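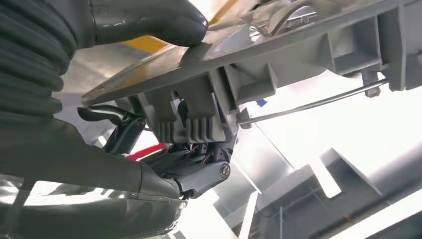

You can't call a thing a sanctions editorial just because the word sanctions is in it, went the note left in the margin of my last entry, and half of your September batch is really about oil prices, or shipping, or how much the writer dislikes the foreign minister. Fair! I went back and reread the batch with that in mind and I'm sorry to say the note is mostly right.

11 Oct 2019
Morell notebook, editorials strand

So, where I am. The question for this strand is still how newspaper opinion pages argue for and against punishing a government from a distance (trade bans, arms embargoes, freezing people's money), and whether the arguments have changed much since the League of Nations tried it on Italy over Ethiopia in 1935. My hunch going in was that they've hardly changed at all. I'm less sure this week, and I want to get down why before I talk myself back into it.

First the boring part. The Cendska scans came through and they're better than I'd feared. The columns are straight, the ink hasn't bled much, and whoever did the cropping left the page headers on, bless them, so I can tell a leader from a letter without guessing. The text recognition is another story. It reads "embargo" as "embark" over and over, which gives you some very seafaring editorials. I've been fixing these by hand as I go and keeping the corrections in a separate file. PLEASE don't correct the master copy, we'll want to run the recognition again when the settings are sorted out.

Flendance is behaving since the update, except that it forgets my category colors every time I close it. If anybody has found where it saves those, write it on this page somewhere.

Now the coding. We had 5 categories on the sheet, and I'm writing them out because the version pinned by the door is the old one:

Works / doesn't work (will it change what the government does)
Hurts the wrong people
Hurts us (jobs, fuel, trade)
Signal (we have to show where we stand)
Step toward war / instead of war

That last one is where the trouble is. I lumped the halves together back in September because I thought of them as opposite ends of the same argument, and on the modern pieces that's fine, a writer is either worried that a ban leads to bombing or pleased that it saves us from bombing. In the older ones you get both in a single paragraph! There's a lovely leader in the Cendska set that says an oil embargo is the peaceful course and then, a sentence later, that a country should only impose it if it's ready to back it up with ships. I coded that as "instead of war," then "step toward war," then went and made coffee. What the writer is saying, I think, is that the threat of the second makes the first respectable. We have nowhere to put that.

My proposal is to split it and let coders tick both. I know, I know, we said no double ticks. But we said that to keep the agreement scores up, and I'd sooner have a worse score on something that's there in the text than a good score on something we squashed flat.
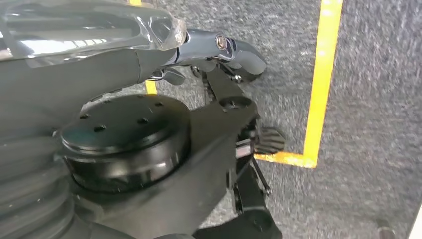

Agreement, then. All three of us read the same sample, blind, and the "hurts us" category came out great, as it always does, because people who are worried about the price of fuel tend to say so in plain words. "Signal" came out badly. I spent most of the afternoon lining up the disagreements, and what I noticed is that we fight over the small words. A long gray stretch of leader will grind along about covenants and obligations, and then there's a "merely" or an "at least," as bright as that silver bolt head against the darker finger, and whichever way you take that word decides the code. "We should at least stop selling them weapons" is a signal argument to me. One of us read it as a works argument with low expectations, and I can't say that's wrong.

So here's a rule I'd like to try for a couple of weeks. If the writer says what the measure is supposed to change in the other country, it's "works," however gloomy they are about the odds. If they only say what it does for our own conscience or our standing, it's "signal." If they don't say, leave it blank and flag it. I tested this on a few of the ugly ones and it settled most of them, though it falls over on anything written by someone who thinks our standing IS what changes the other country. There's always one.

Back to the margin note. I've now made a rough cut on what counts as being in the corpus in the first place. The piece has to take a position on a measure against a named country, and the position has to be more than a passing line. The shipping ones go out. The one that spends nearly its whole length complaining about the foreign minister's speaking style goes out too, which hurts, it was the funniest thing in the folder. I'm keeping a "nearly" folder so we can see what we threw away and change our minds.

Length is the other thing I keep going around on. The older leaders run up to 1000 words and wander a good deal, while the modern ones are short and tend to pick a single argument and hammer it. If we count arguments per piece, the past will look more thoughtful than the present simply from having had more room on the page. I'd like to code by paragraph for this reason. Yes it's more work. Yes I remember who argued against coding by paragraph in the spring (me).

About my hunch. The arguments themselves really do repeat, and sometimes it's spooky, you could swap the country names and print an old one tomorrow. What's different so far is who is imagined to be suffering. In the recent pieces there is nearly always a family, a pharmacy, a shortage of something, a street. The older ones talk about "Italy" as if it were a single stubborn man who could be made uncomfortable in his chair, and ordinary Italians hardly come into it. Ethiopians come into it even less, and they were the ones being invaded, so that is a bleak thing to keep bumping into. I don't want to make a big claim out of it from the leaders alone. The letters pages might be completely different and I haven't opened them yet.

I should also own up that I was grumpy with the pro-embargo pieces this week and caught myself marking them more harshly on "works." I went back over those with the signatures and dates hidden and changed a handful. If you feel yourself cheering or booing while you code, put a little star by it. It isn't a confession, I only want to be able to find them later.

Things still to do:

Split the war category in Flendance and recode the Cendska leaders from the start, not from where I stopped
Ask whether Khamphan's foreign-language set can be coded from translation or if that's cheating (I lean toward cheating for "signal," where so much hangs on tone, and fine for "hurts us")
Take down the old sheet by the door!
Letters pages, at least a first look
Find out why the Khamphan files open sideways

On the translation business, one more thought before I forget it. The Khamphan pieces come from a country that was on the receiving end, and reading even the rough English versions, they have an argument we never made a category for: that the measure proves the other side was never going to deal in good faith. It's neither "works" nor "hurts the wrong people." I've been parking them under "signal" and I don't like it. Have a read of the first few if you get a minute and tell me what you'd call it. I've left space under this entry for arguing.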